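Luminița Voicu
Right, I've had the Clisov starter kit on trial since February and a few of you have asked whether it's worth the money. Thread. I'll try to be fair, but I'm grumpy about it already.

Luminița Voicu
What you get: a hand-held gripper with two fingers, a spare set of pads, a charging lead, and a login for Clisari, the service that takes your recordings and is meant to hand back something a robot arm can learn from. You do the chore with the gripper, they do the clever bit. That's the pitch, anyway.

Luminița Voicu
Price is 496 for the kit. The login is another 88 a month, and that's written in much smaller type. Cancel the login and the gripper is a very dear pair of tongs.

Luminița Voicu
The sales page says "any household task, any household". I've read that sentence a lot. There's a list of supported tasks in the help section and it is a good deal shorter than "any".

Luminița Voicu
Chopsticks are on the list, under "small items, sorting and storing". So I've spent most of my trial on chopsticks. Wrapped ones, into and out of a holder with two compartments, because if you're going to sell me on small items I want to see thin things in slippery plastic.

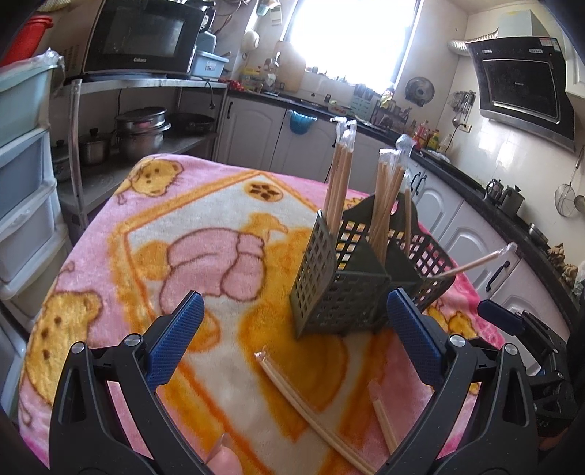 Luminița Voicu
My complaint with the fingers is that you can't feel anything through them. With your own hand you know when you've got one chopstick and when you've got a pair. With the gripper you squeeze and hope. After a week I'd started watching the tips like a hawk, and I'm fairly sure I now move in a way no normal person moves when tidying up.

Luminița Voicu
Which bothers me more than the price does. If the whole idea is to learn from how people do things at home, and the tool makes people do them differently, what exactly is being learned? I put this to Clisov support. They sent me a link to the page I'd quoted at them.

Luminița Voicu
Credit where due, the blue pads are good. They have a bit of texture and I think they're the best part of the thing. Replacing them is fiddly and the leaflet is no help, but I managed.

Luminița Voicu
Now the numbers. I sent in 110 recordings. Clisari's dashboard gave me a big green tick and "dataset healthy". No word on what healthy means. I then sent in a batch where I'd deliberately dawdled and put things down in silly places. Also healthy! Same tick.

Luminița Voicu
So either my dawdling is first-rate material or the tick means "your upload finished". I know which I'd bet on. I've asked for a breakdown per recording and been told it's "on the roadmap". Everything I want is on the roadmap.

Luminița Voicu
Someone will say I should be comparing it with the Vallberg. Fine. I borrowed one for a fortnight last year. Heavier, uglier, my wrist ached by teatime. But it rejected recordings and told me why ("grip lost", "too fast", that sort of thing) and I got better at it as a result. I'd take a rude tool over a flattering one.

Luminița Voicu
Haven't tried the Khổng. People keep telling me it's lovely. The same people told me the Clisov was lovely.

Luminița Voicu
About that "903 homes already on board" banner. I asked whether that's homes recording now, homes that ever recorded, or homes that made an account and wandered off. The reply was that it "reflects the size of the community". I've had straighter answers from the gas board.

Luminița Voicu
To be clear, I don't think it's a con. The gripper is decently made, nothing has fallen off it, and the setup took me less than an hour with a cup of tea in the middle. If you already have your own way of using the recordings and only want the hardware, it might suit you. Check that they'll let you export first. I had to ask twice.

Luminița Voicu
What I can't tell you is whether any arm, anywhere, has put away a chopstick thanks to my efforts. Clisov can't tell me either, or won't. For 88 a month I'd like a video of one attempt. A bad one would do.

Luminița Voicu
I'm sending the kit back when the trial runs out unless the breakdown turns up before then. If you've had a proper answer out of them on the tick, please reply with what they said, word for word if you've kept it.

Luminița Voicu
Oh, and for whoever asked about battery: it gets me through a morning and then wants charging over lunch. The box says "all day". Make of that what you like.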